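# Dampfbrötchen, zweiter Anlauf

Fr 6. Juli

Seit Februar liege ich Anouk damit in den Ohren, dass wir endlich mal wieder Dampfbrötchen machen müssen. Beim letzten Mal waren meine platt wie Untersetzer (Innes hat sie trotzdem alle gegessen, danke dafür!). Diesmal habe ich 1000 Gramm Mehl gekauft, den großen Tisch freigegeben und mir fest vorgenommen, den Teig in Ruhe zu lassen – das kann ich nämlich überhaupt nicht gut.
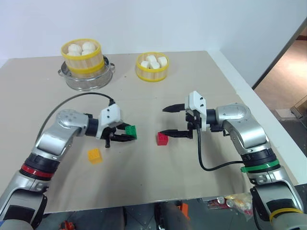
*Runde links über dem Glastopf, eckige rechts im niedrigeren Körbchen.*

Ich bin ja total verliebt in diese Bambuskörbe mit den gelben Bändern! Die runden Brötchen forme ich einzeln, das dauert ewig, und für die eckigen rolle ich den Teig nur auf und schneide ihn in Stücke. Schmeckt gleich, macht halb so viel Arbeit, und trotzdem greifen alle zuerst zu den runden.
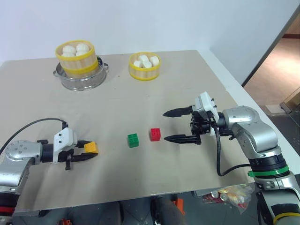 Muss man den Korb mit Papier auslegen?

Bei Hefeteig würde ich es immer machen, sonst klebt der Boden am Bambus fest. Ein Kohlblatt geht auch.

Nächste Woche will Arnout seine Füllung mit Pilzen mitbringen, dann mache ich gleich 22 Stück.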